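Valdebenito Help Exchange
Category: End-of-arm tooling
Status: Answered

Fair comparison of two parallel grippers on a kitchen bench

Asked by Diane Beaudoin

Our department is preparing a recommendation on whether to retain the Gonex parallel gripper or to adopt the Brullolley model for a two-arm tabletop station. The bench carries household items: mugs on a wooden mug tree, plates in a dish rack, corn in a wicker basket, and a toaster oven.

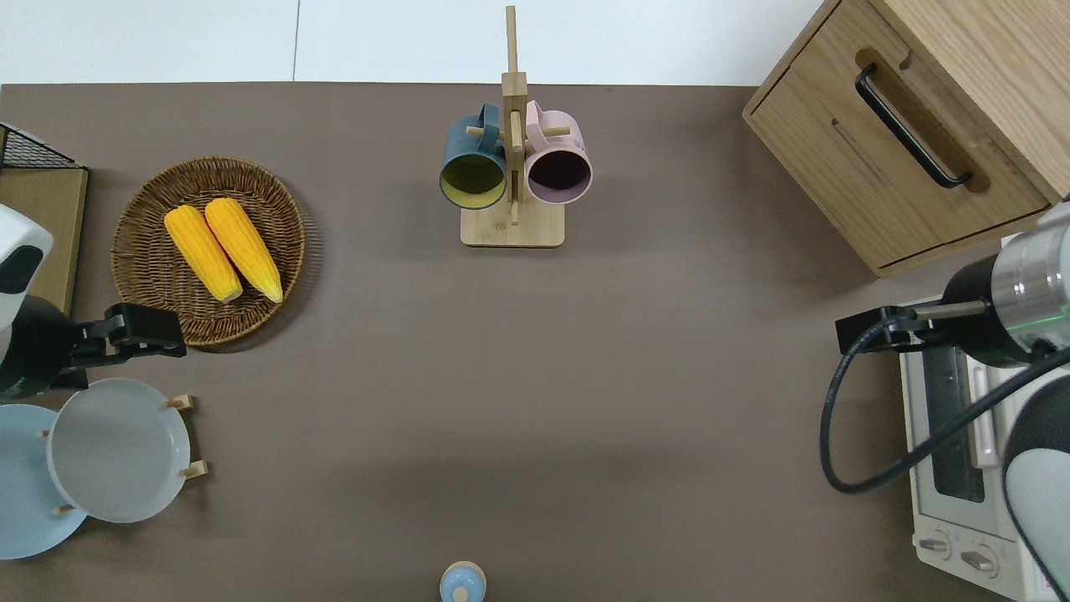 The present procedure is to run each gripper on the same arm for one full shift and to record completed picks. Preliminary results favor the Brullolley on plates and the Gonex on mugs, but the margin changes whenever a different operator resets the bench. We have budget for 3,000 logged picks in total. Please advise how these should be divided, and whether a fixed overview camera is required in addition to the head view.

Answer by Benjamín Vergara (accepted)

The variation between operators should be resolved before any further picks are logged. I would recommend the following.

Mark the position of every item on the tabletop and have one person reset the bench throughout the trial. Exchange the grippers between the left and right arms at the midpoint; otherwise a calibration error in one arm will be charged to the gripper. Alternate the two models in short blocks. A full shift on each leaves you open to drift in lighting and in the operator's attention.

Divide the picks equally between the two models and report mugs, plates and corn separately. A combined score will conceal the difference you have already observed.

A fixed camera is advisable. From the head view, it is difficult to judge finger clearance over an upright plate, and most disputed trials at our site concerned that point. 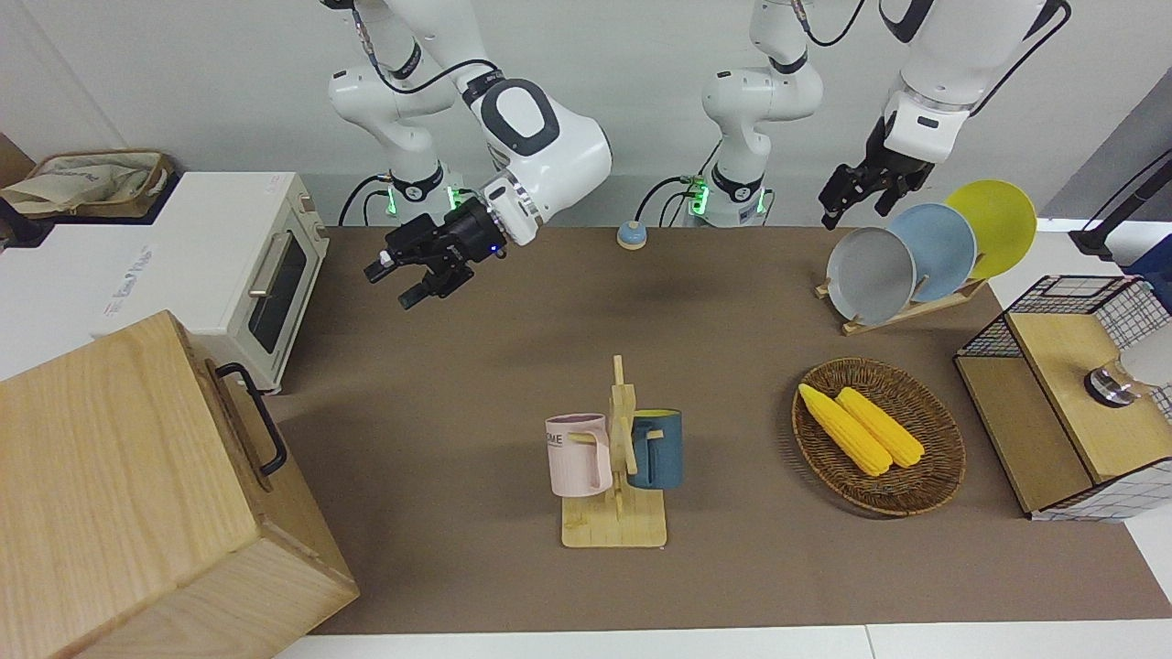

Fixed view of the bench, with one gripper just above the gray plate in the rack.

Answer by Huguette McKinnon

Please check the finger pads. We replaced ours after about 7 days and the mug results changed considerably.

Answer by Garnet Melnyk

Gokwood publishes a trial sheet that covers most of this. Use 3 approach heights per item and do not change the controller gains between models. I disagree that one person must perform all resets, provided the positions are marked.

Comment by Diane Beaudoin

Thank you. The arm exchange is scheduled for Monday. Pad condition will be added to the log.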